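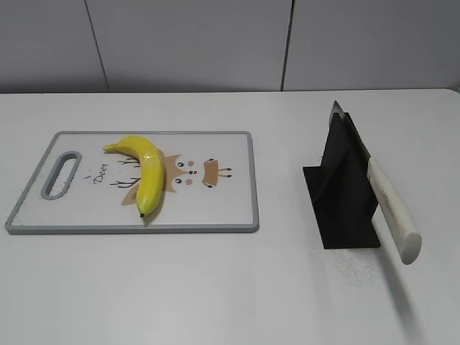

## 4. Boards with faces on them

I came to chopping boards by accident. The original plan was a study of fruit, and how it travels between the shop, the bowl and the mouth in ordinary homes, and I had the diary sheets printed before I noticed how often the word "board" turned up in the pilot. People put fruit down on boards even when they had no plan to cut it. So this section is the board section, and the fruit bowl, poor thing, gets moved to Section 5.

We had 28 households in the main round, all in the Zambridge area, and between them they filled in 1,264 diary entries. An entry is one occasion on which somebody put food on a surface in order to do something to it, or meant to. Of those, 338 mention a board with a picture or pattern on it. I'd expected far fewer! I grew up with one brown board that smelled of onion, and I think I'd assumed everyone else still had the same one.

### 4.1 What counted as a decorated board

I kept this simple. If the working side had something printed on it, it was decorated. A maker's name in the corner didn't count, and neither did a coloured rim with nothing inside it. Boards with a word and a picture did count, and they were the ones people liked talking about most, usually by the name on them. One household wrote "got Deer out" four times in a week, and it took me until the third sheet to realise they meant the board.

That board's design is the one I'll keep coming back to. It's a white plastic one with a raised grey rim and a long oval handle hole at one end, and the printing is a cartoon deer with thin branching antlers, pink cheeks and the word "Deer" in a handwritten sort of lettering. There is plenty of white left over, mostly out towards the rim. Figure 2 has it on a white table with a banana on it, and the banana is right on top of the deer. 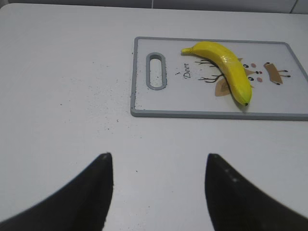
I bring this up because the placing of food on a drawing was where my coding scheme first fell over. My early version had two boxes, "on the picture" and "off the picture", and I thought that would do nicely. Then Tetteh Yakubu, who did the second coding, pointed out that a banana lying over some antlers with the face still showing is a very different thing from a heap of grated carrot with a deer somewhere underneath. He was right (he was quite smug about it too). We ended up with four codes:

- **clear**: no food touches the drawing
- **partly over**: food touches the drawing, but the face can be seen
- **face covered**: the face is hidden, whatever else shows
- **buried**: you couldn't say what the drawing was

The banana in Figure 2 is a plain "partly over". It lies across the antlers, and both eyes and the nose are in view to the right of it. We used the figure when we were settling the codes between us, and it did stop a few arguments, though it started one about whether the ear mattered. We decided ears don't matter.

### 4.2 Which way up is a board?

Here's a thing I hadn't thought about at all. A board with a drawing on it has a top and a bottom, and the drawing may not agree with the handle. On the deer board the word runs along the short side, so with the long side facing you, which is how most of us put a board down, the deer is lying on its side. Turn it so that the lettering reads properly and you've got a tall narrow board with the handle at one end, and then your elbows are all wrong for slicing a loaf.

I asked people in the follow-up chats how they turned theirs. The answers were lovely and not very tidy. Several had never noticed the drawing was sideways. Two said they noticed every time and put up with it. One family turned the board upright for the children's toast and back again for everything else, and were surprised that I wanted to write this down. In the diaries themselves I can't say much, as the sheet had no space for direction. That's my fault, and the August round has an extra column for it.

What I can say is that the handle seemed to win. People picked the board up by the hole, put it down with the hole to one side, and the drawing went wherever it went. Pelance, the first name we gave to the coding sheet before it grew into the present one, had a question about whether users "followed the artwork". I dropped it after the pilot. Hardly anyone understood what I was asking, and I'm not sure I did either.

### 4.3 Bananas in particular

A banana doesn't need a board. It comes in its own wrapping and you can eat it standing up in the hall. All the same, I pulled out the first 100 banana entries to read one by one, and boards kept cropping up in them. Some were for slicing over porridge, fair enough. But there was also a good handful where the banana was put down whole and the diary says nothing more about it until the next meal. "Banana on board", reads one, and that's the full entry. I'd love to know what became of it.

My reading, and I'd call it a hunch more than a finding, is that a board left out on a table becomes the place where food is allowed to be. The table around it may be perfectly clean and have far more space. It makes no difference! The rim draws a line and the fruit goes inside the line. Mrs Amissah, whose diary was the fullest by a long way, put it better than I can: "If it's on the board I know I'm coming back to it. If it's on the table it's just been left."

Does the drawing change any of that? I think it does a bit, mainly when people clear up. Plain boards got washed when they were needed again. Boards with faces were more often put back somewhere they could be seen, leaning against the tiles or on a hook by the handle hole. Wear came up a lot here as well. People minded scuffs across a face and didn't much mind them in the white parts, and three households told me they cut on the back so as to spare the front. Whether they always did is another matter, and the Tornulance interview notes have at least one husband and wife giving me opposite answers in the same conversation.

### 4.4 Trouble with the counts

Please go gently with the 338. A household that owned only decorated boards had no choice in the matter, and I didn't ask everybody what else was in the cupboard. I also suspect that people with a funny board wrote it down more willingly than people with a dull one. "Used board" is a boring thing to put in a diary, and "sliced apple on the deer" is a nicer one, so the dull boards have very likely gone missing from some kitchens altogether.

Tetteh and I each coded the decorated entries without looking at the other's sheet, and where we differed it was nearly always between "face covered" and "buried". Spread-out food was the problem, chopped herbs above all. For whole fruit we had very little to quarrel over, and those are the entries I lean on in Section 5, where the bowl finally gets its turn.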